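Category: Bench notes / Purchasing

June, equipment planning

Went through the gripper line again before the budget sheet closes. The plan was two Werano two-finger grippers plus spares, charged to next year. I want to see the finger geometry in sim a while longer before we commit, mostly in clutter, with phone-sized and plate-sized things near each other. The wrist view gets busy fast.

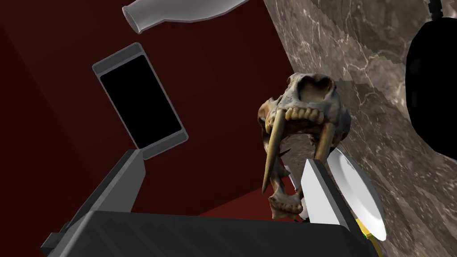 3 min read

Finger tip is flat and squared off. That should be fine on a phone edge, less sure about a plate rim or the neck of a bottle. Ghanem sells a padded tip that bolts on. Lead time quoted is 9 weeks, so if we want it for the fall work the order has to go in this month. Put down 3 sets of tips, one as a spare.

The skull mesh stays in the object set. It's a good hard case for grasp planning with the long canines, and it costs nothing to keep.

Arms: still two options.
- Siltdale pair, bought outright. Service contract is separate and has to be renewed every year.
- Bruldale pair on lease, service included, return or buy at the end.

Lease looks better on paper for year one. After that it depends on whether we keep the kitchen tasks going. Need the buyout price in writing, the sales sheet leaves it blank.

Bench: the real one has to match the sim island closely enough that reach numbers carry over. I'd like stone or something as heavy as stone, but the floor loading form isn't back yet. Facilities wants footprint and total weight on one page. Add the base, both arms and the controller cabinet before sending.

Ran the kitchen scene with both arms at 2 p.m. to look at reach over the counter. 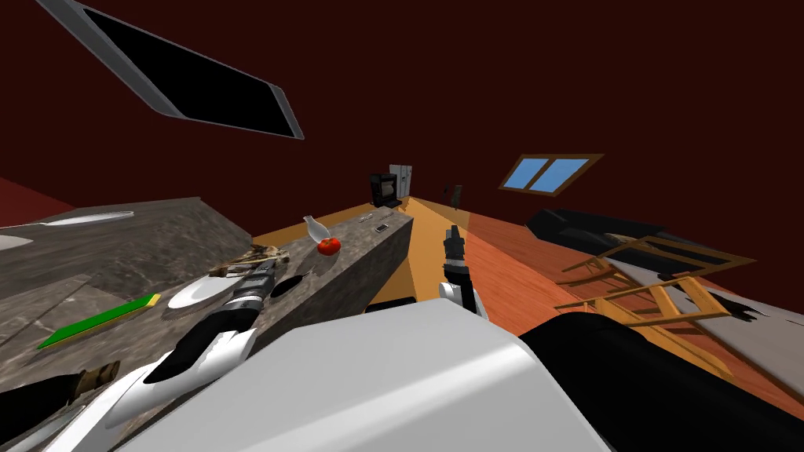

Ghanem's reply on the tips came in while I was writing this up, and it says the padded version won't ship without their own adapter plate, sold separately, and that the price we were given covers the tips only. They suggest ordering the adapters at the same time to keep to one shipment.

So the tip line goes up. Asked for a revised quote. Leaving around 10 percent on the gripper line until it comes.

To do: buyout figure from Bruldale, weight page to facilities, check whether the Werano wrist flange fits the Siltdale arm without a spacer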